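Hevora Household Handling Project
Progress report to the Kallberg Fund
Reporting period: second half of the grant, through November

1. Status summary

Work package 3 (kitchen tasks) is on schedule. Work package 4 (public demonstration) was completed in the period with the open day at the Mostbridge site. Work package 5 (transfer to a second kitchen layout) has started and is two weeks behind plan for the reasons given in section 5. Spending is within the approved budget. No change to the end date is requested.

2. Work package 3: kitchen tasks

The task set agreed at the last review has three groups: clearing items from a sink, moving crockery between a drainer and a dishwasher rack, and picking up single mugs presented at arbitrary orientations. All three are now trained from teleoperated recordings. The training set stands at 678 recordings after screening. Recordings in which the operator restarted a grasp more than twice were removed, and this accounts for most of the material dropped.

The grasping policy (internal name Ban) was retrained once in the period. The main change is the use of the wrist view at full rate during the last part of the approach. The earlier version sampled it at a lower rate and tended to close the fingers late on smooth ceramic. Finger closing force is now limited in software, with separate limits for ceramic, plastic and toy items.

3. Work package 4: open day at Mostbridge

The open day ran from 10 a.m. to 4 p.m. in the test kitchen. We issued 200 invitations, as specified in the grant agreement, to local residents, care providers, two technical colleges and the fund's own staff. Visitors were admitted in groups, and each group saw a short introduction, a run at the kitchen counter and a question period. A total of 26 runs were carried out.

Runs were of two types. In the first, the robot worked autonomously on a single item chosen by the group. In the second, an operator teleoperated the robot through a longer sequence to show how training material is recorded. The type was announced before each run and shown on the display by the door. We consider this necessary. At an earlier visit several guests left with the impression that a teleoperated sequence had been autonomous, and the written feedback could not be used.
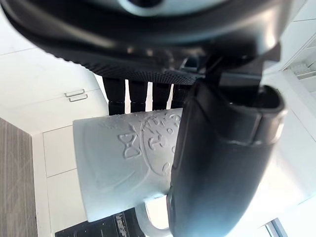 Mug with relief pattern, held position seen from the wrist.

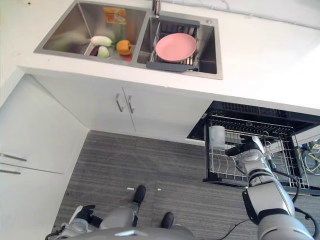

Questions from visitors fell mostly into the same areas: speed, breakage, cost, and what the robot does when a person reaches into its workspace. The demonstrators answered the last of these with the stop procedure, which was shown once to every group. Two visitors from care providers asked whether the system could be used by a person seated in a wheelchair. We have no data on this. The current arm mounting height was chosen for standard counters, and a seated user's hands would be inside the area we presently keep clear.

Feedback forms were collected at the exit. The comments on pace were consistent. Most visitors found the autonomous runs slow and the pauses between movements hard to interpret. A spoken or displayed message stating the next action was suggested on many forms, and we intend to add a text line to the display before the next visit. The forms have been scanned and are available to the fund on request.

4. Observations from the day

a) Arm clearance at the dishwasher remains the tightest constraint in the layout. With the lower rack extended, the base has to be placed within a narrow band of positions. The marks on the floor used for this should be replaced by a localization step.

b) Embossed surfaces give the wrist camera more to work with than plain ones, but the contact estimate is noisier. Mugs with relief decoration will be added to the standard test set as their own category.

c) Visitor noise had no measurable effect. Lighting did. In the afternoon the low sun entered from the window side, and detection confidence on white objects fell until the blinds were closed.

d) The handover between autonomous and teleoperated mode took longer than planned. A single script now replaces the four manual steps.

5. Work package 5: second layout

The second kitchen uses a different counter height and a single-basin sink. Delivery of the counter unit was late and the electrical inspection had to be rebooked, which explains the delay. Recording there will begin once the inspection is signed off. We expect to recover one of the two weeks by running recording and calibration in parallel shifts.

6. Next period

Retraining with the relief mug category included. Display text line in place and tested. First recordings in the second layout. A repeat visit for the care providers, limited to small groups, with a protocol for seated observers agreed in advance. The fund's staff are invited to attend, and a proposed schedule will be sent separately along with the updated risk register.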